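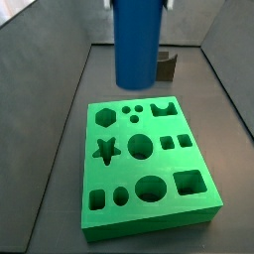

A day with grippers in Hulgate

On Tue 14 April I visited the open day of Bavley, a small company that tests robot hands for other companies. Their workshop is in Hulgate, ten minutes on foot from the station, and I recommend walking, for the parking is very limited.

The first hour was a talk about controllers. I must say it was too long for me, but the coffee was good and the chairs were comfortable. After it we were divided into groups of 3 and could go to the test stations.

I stayed the most time at the station with the green shape-sorter block. The block has holes of many forms: a star, a hexagon, ovals, squares, circles and one in the form of an arch. The robot holds a piece from above between two white fingers and must bring it to the correct hole. For the tall blue cylinder this sounds easy. But when a long piece is held only at its top, a small error of angle becomes a big error at the lower end. Jaxon Bergeron, who was leading our group, let us change the grip force ourselves and look at the result on the screen.

We compared two sets of fingers. The first set, from Sala, is soft at the tips. In my tries it forgave more when I gave a wrong position, but the piece could turn a little in the grip. The Futthorpe set is stiff, and with it I always knew where the piece was. On the other hand, every mistake of mine went directly into the block. Jaxon told us that each set must complete 200 insertions before they write anything in the report, so my opinion after one afternoon has not much weight.

The dark brown arch is a different problem. It has a flat base and a curved top, and we discussed for a long time from which side to take it. I wanted to take it across the narrow direction – my neighbor in the group wanted the opposite. We tried both and did not agree at the end.

At the camera station Wayne Turcotte explained how the view from outside is combined with the position of the arm. His part was the clearest of the day. I asked him about shadows at the bottom of deep holes, and he answered that he prefers to fix the lamp first and the software later.

The visit costs nothing, but you must register by e-mail. The next open day is planned for October. Bring a sweater, the test hall is cold.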